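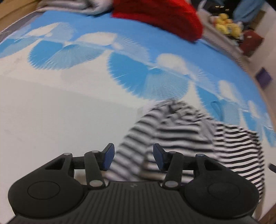
Ich muss diesmal mit einem Geständnis anfangen: Bei mir wird die Wäsche auf dem Bett zusammengelegt. Immer schon. Ich habe einen Tisch, ich habe sogar ein Bügelbrett (es steht hinter der Tür und trägt Jacken), aber sobald der Korb voll ist, lande ich im Schlafzimmer, kippe alles aufs Laken und fange an. Ein Wolkenlaken in Blau und Weiß ist dafür übrigens wunderbar, da findet man die schwarzen Socken sofort. Die weißen eher nicht.

Nach dem letzten Newsletter zum Thema Kleiderschrank kamen so viele Mails zum Zusammenlegen, dass ich das Thema heute einfach mal nach vorne ziehe. Die häufigste Frage war, ob man Streifen anders faltet als Unifarbenes. Ich finde ja! Bei Streifen sieht man jeden schiefen Knick, und genau deshalb fange ich mit den gestreiften Sachen an, solange ich noch Geduld habe. Schwarz-weiß ist am strengsten, da springt einem jede Abweichung ins Auge. Also Teil flach hinlegen, Seitennähte suchen, glatt streichen, und dann am Streifen entlang falten und nicht nach Gefühl. Laufen die Streifen quer, müssen sie sich an der umgeschlagenen Seite wieder treffen. Tun sie das, ist das Teil gerade. Fertig, kein Brettchen und keine Schablone nötig.

Apropos Brettchen - ich habe mir im April so ein Faltbrett von Drundivo gekauft und wollte es wirklich mögen. Für Hemden ist es in Ordnung. Auf der Matratze kippelt es aber, und auf dem Boden tun mir nach 5 Minuten die Knie weh. Es liegt jetzt unter dem Bett und wartet auf jemanden mit einem größeren Tisch. Wer es haben möchte, bitte melden, ich verschicke es auch.

Was auf dem Bett wirklich hilft, ist ein straffes Laken. Klingt pingelig, aber wenn der Untergrund Falten wirft, faltet man die gleich mit ein. Ich ziehe es vorher an den Ecken nach, das dauert keine Minute, und schiebe Kissen und Decke ans Fußende. Mein altes Jersey-Spannbettlaken war dafür viel zu rutschig und hat sich bei jedem Pulli mitbewegt, das glatte Baumwolllaken von Wikudden bleibt liegen, wo es ist. Es hat meine 400 Waschgänge natürlich noch nicht hinter sich, aber bisher ist es nicht eingelaufen, und das kann ich von seinem Vorgänger nicht behaupten.

Dann noch zur Reihenfolge, danach haben gleich mehrere von euch gefragt. Ich mache erst alles Große, also Pullover und Hosen, dann Shirts, dann den Kleinkram. Socken ganz zum Schluss und gern vor dem Fernseher. Früher habe ich es umgekehrt gemacht und war nach den Socken so bedient, dass der Rest bis zum Schlafengehen liegen blieb. Und dann wandert der Haufen auf den Stuhl, ihr kennt das. Zwei Stapel nebeneinander reichen mir inzwischen, einer für die Schubladen, einer für den Schrank. Bei drei Stapeln kippt auf der Matratze garantiert einer um.

Für die Schubladen falte ich alles noch einmal auf Drittel und stelle die Teile hochkant. Bei dünnem Stoff klappt das nur, wenn die Schublade gut gefüllt ist, sonst sackt die ganze Reihe zusammen wie müde Dominosteine. Ich habe mir mit den Stoffboxen von Zaidi geholfen, die in der Größe zum Glück genau in meine alte Kommode passen. Schuhkartons gehen aber genauso gut, wenn man den Rand ein Stück abschneidet.

Im nächsten Newsletter geht es um Spannbettlaken, also um das Zusammenlegen von dem Ding mit den Gummiecken, bei dem ich jedes Mal fluche. Falls ihr eine Methode habt, die auch mit kurzen Armen funktioniert, schreibt mir bitte. Ich probiere alles aus!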